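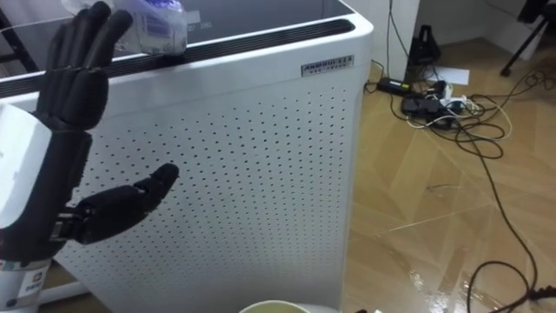

Growing a beard for the Christmas play

2020-11-23

I have been cast as the old shepherd in the Trurnden nativity, and I am growing the beard myself! No glue, no elastic behind the ears. I started when the clocks went back and I've got 26 days of growth so far, which sounds a lot until you see my left cheek.

Selina Imhof is doing our costumes again and she wants it bushy by dress rehearsal. She's given me a little pot of beard oil from Wieser, the chemist in Hevivgate, and it smells gorgeous – cloves and orange peel, like walking about with a pudding under your nose. I use two drops after my bath and comb it downwards, and the itching has nearly stopped.

The play is going on film this year, so we're doing my bits in the barn at the top of the lane (bring a flask, it's perishing up there). I have three lines and I love every one of them. My wife has heard them so often she does the innkeeper's replies from the kitchen.

I may well keep it until February. I'm getting rather fond of it!

Comments

Lurkik: Left cheek catches up in week five, mine did. Keep going!

Jean: Will the film be shown to those of us who've moved away? I was an angel once.

Lurkik: Also try a softer comb.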